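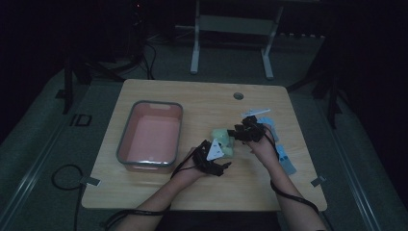
A light wooden table with an empty plastic tray.

Work table

A work table is a plain, flat-topped table meant for doing things on, as opposed to eating at or showing off. I've been writing up household furniture for this site for a while now, and this is the entry I kept putting off, mostly because everybody already thinks they know what one is (me included, until I started reading up on it!).

Origins

People have always needed a flat surface at a decent height, so there's no first work table to point at. The oldest kind is a couple of boards laid across trestles, and you could fold the whole business away when you wanted the floor back. Later on, sewing tables got drawers and hanging cloth bags for thread, and carpenters went the other way with thick, heavy benches that didn't budge when you leaned on them. The one most of us have at home is a mix of the two, light enough to drag to the window and solid enough to put up with a sewing machine.

Around my part of the world a lot of them came out of the Tramico furniture works in Curnalham. It turned out 2,780 tables in its busiest year, nearly all to the same pattern, and I still run into them at yard sales. Look for the number 14 stamped under one corner. I own two and I'd happily own a third.

Size and height

Height matters more than anything else, in my opinion. For sitting, a top a little below your elbows is comfortable for most people. For standing jobs like cutting fabric or rolling dough you want it a good bit higher, and this is where folks go wrong and end up with a sore back. As for width, my own is 43 inches across, and I can reach the far side without getting up, which suits me fine.

Tops and finishes

Pale woods such as birch, maple and ash are popular because small parts and pins show up against them. Oil is easy to patch when you scratch it. Varnish holds up better against spills, but fixing a worn spot usually means sanding a bigger area than you'd like. Some tops also have a round hole with an insert for passing cords through. I love those, though I do lose pencils down mine.

Keeping it tidy

A shallow tray is the oldest trick going. Sort your bits into it, lift the whole thing off at suppertime, done! The Clatum style of table had a shelf underneath just for this, and the McGrath style had a raised lip along the back instead. I've used both and prefer the shelf, although you will bang your knees on it for the first week or so.

See also: Card table, Drafting table, Trestle, Workbench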